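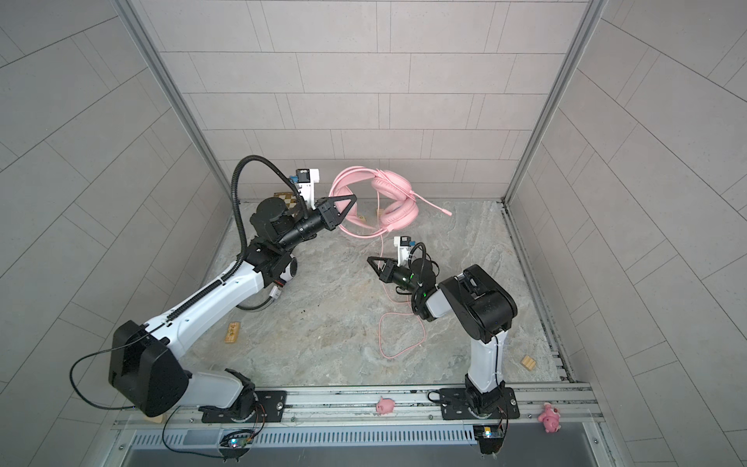 Most headset cables fail in the first few centimetres, where the wire leaves the ear cup or the plug. The usual cause is winding the cable tightly round the headband and pushing the lot into a drawer. A headset lifted by its band, like the pink one with its cable lying in loose loops across the floor, is in a good state to start from: the wire has slack in it and can be gathered without a tug. If yours is already wound up, unwind it first and leave it flat for a few minutes before you begin.

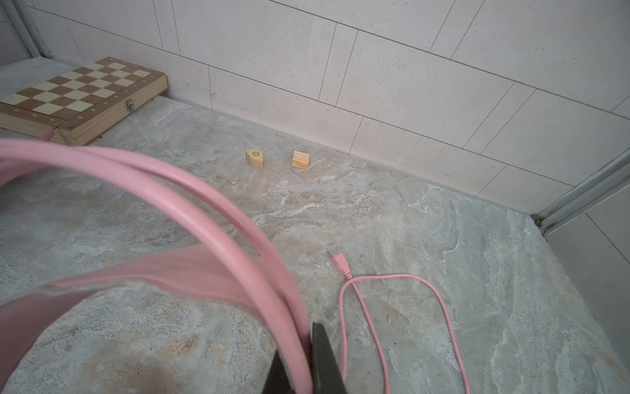

Written by the home storage editor, Dollden
Updated 11th October

What you need

One soft hook-and-loop tie, 2 cm wide or less. We use the Banex ones, but a strip cut from a roll does the same job. You also need a dry cloth and a box or bag large enough to take the headset without bending the band.

Step 1. Clear the floor or table

Give yourself more space than you think the job needs. Wooden blocks and a folding chessboard take up very little room, but a cable will catch on the corner of either one as you pull it in. Push them back towards the wall or put them away first. Sweep up any grit too, or it will end up in the ear cushions.

Step 2. Find both ends

Unplug everything. Lay the headset down with the cushions facing up and follow the cable from the ear cup to the plug with your fingers. If there is a second lead, such as a thin USB cable, separate it now and coil it on its own. Two leads coiled together will knot.

Wipe the cable as you go. Stop if you feel a flat spot or a kink and work it straight between finger and thumb. Don't pull on the plug to get a kink out.

Step 3. Make the loops

Hold the cable a hand's width from the ear cup. Leave that first length alone, it should hang in an easy curve.

Make a loop about as wide as your palm. For the next one, turn the cable under with your thumb so that the loop falls the other way. Carry on, one over and one under, until 7 cm of cable is left at the plug end. A coil made like this drops open without twisting when you next need it. It feels awkward for the first few goes.

If the loops come out different sizes, let them. Tightening them up afterwards puts the twist back in.

Step 4. Tie it

Put the tie round one side of the coil only, close to the plug. It should be loose enough to slide a finger underneath. Elastic bands are best avoided as they go sticky and mark pale cables.

Step 5. Put it away

Fold the microphone up against the band if it moves that way. If it doesn't, leave it where it is and choose a wider box. We keep ours in a Jultuvano shoe box with the coil laid inside the band, between the two cushions. Nothing heavy goes on top.

A hook on the wall also works for a headset in daily use. Hang it by the band and put the coil on a separate hook, so the cable isn't carrying any weight.

How often to check

Every 3 months, take the coil out and remake it with the loops starting in a slightly different place. Look for cracks near the plug while you are there.

Next in this series: storing board games when the lid no longer shuts, with the Zamudio drawer inserts.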